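Notebook, workshop at Imatstead
January, afternoon

Kettle scale, second run. Writing this up before I forget which kettle was which, as the tape labels have started to lift with the steam.

What is being tested: the Ninel clip, two magnets in a plastic shell that goes round the cold pipe under the sink. Hashmi sent it over with a leaflet. The leaflet says the magnets "align" the minerals so that they will not stick, and that water stays conditioned for 113 hours after passing the clip. I would love to know who stood there with a clock. There is no mention of pipe size, flow or what they measured, so the number could be anything.

I went in thinking it was rubbish and I should put that down, because the first run was sloppy and it suited me. In the first run I used the old kettle for the clipped tap and the new one for the plain tap. The old one already had a rough element plate, and scale takes more easily on a rough surface. So the clipped side did worse, I enjoyed that, and it meant nothing. Struck out.

Second run set-up:

Two new Andon kettles, same batch, concealed element, plain steel inside. Both rinsed and dried, then weighed empty without lids or bases. Both filled from the same cold main, one branch with the clip and one without. Tap opened to the same mark both times and run for a bit before filling. 1.5 litres, boiled to the click, left to stand, poured away. 40 boils each. Sockets swapped halfway through in case one was giving a slower boil. Taps not swapped, for obvious reasons, though see below.

Hardness strips on both branches at the start, middle and end. Every strip came out the same brown, which is the top band on the card. The leaflet does not claim to soften the water, so this counts neither for nor against it. It does rule out a silly mistake with the pipework.

Result. The plain kettle gained 1,715 mg. The clipped kettle gained 37 mg less.

So there is a difference, and it is in the direction Hashmi would like. Before anyone gets excited: I took the plain kettle off the balance, dried it again, put it back, and it moved by more than that. Water hides under the spout filter and in the seam at the base of the handle. Until the weighing is better than the gap I'm looking for, the gap is not a result. I have written "no difference found" on the sheet and I would like it to stay worded that way. "Proved not to work" is more than I can say from one pair of kettles.

To the eye the two were much alike. Chalky ring at the water line, greyish skin on the plate. I thought the clipped one wiped off more easily with a thumb. But I knew which was which when I did it, and the leaflet had told me to expect a softer scale, so my thumb is not to be trusted. If this is done again somebody else should do the wiping and not be told.

Things that still bother me:

1. Both branches come off one tee. If there is anything in the idea of the effect hanging about in the water, some could in theory creep back when the taps are shut. I doubt it very much. It is the first thing a seller would say though.

2. Standing time. Some boils were left overnight, some were poured off after ten minutes. The same for both kettles each time, so it should be fair between them, but it makes the total hard to compare with anybody else's figure.

3. Flow. The leaflet's small print says the clip works best "at normal household flow". We filled at a fairly gentle trickle. I don't know what normal means here and I suspect it means whatever you were not doing.

4. One pair only. Could be two kettles that happen to differ a bit in finish.

Descaling afterwards: citric acid, one heaped tablespoon to a litre of warm water, left for half an hour. Both came clean. No vinegar this time, the smell from the first run was in the tea for days. The acid costs next to nothing and does in half an hour what the clip is supposed to spend months preventing, and that seems to me the more useful finding if the question is what to tell people at home.

For the third run, if we do it: remove the spout filters before weighing, dry in the warm cupboard and let them cool fully, weigh each one several times and write down all the readings (all of them, including the ones that look wrong). Swap the kettles between taps at the halfway point. Use a dummy clip with the magnets taken out on the plain branch, and have the labels hidden from whoever weighs. Three pairs would be better than one, but that means buying more kettles for something I still think is rubbish – so perhaps ask Hashmi to pay.

Also the cheap test, which we could do first: a glass slide hung in each kettle by a bit of wire. A slide dries properly and weighs very little, so a small change would show. I should have begun with this.

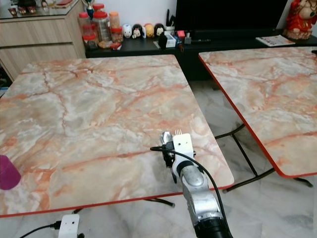
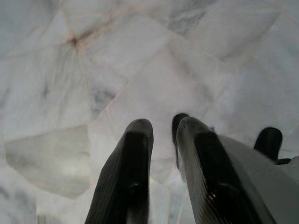

Pale tops, grey veining.

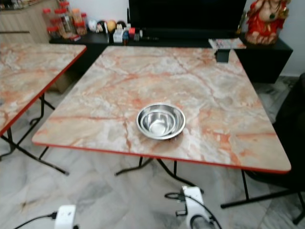
Is it worth fitting a magnetic clip if your kettle furs up?

On what we have so far I wouldn't spend money on one. Our two kettles scaled up by amounts we could not tell apart, and citric acid cleaned both. If you already own a clip it can stay where it is, but keep descaling as you did before.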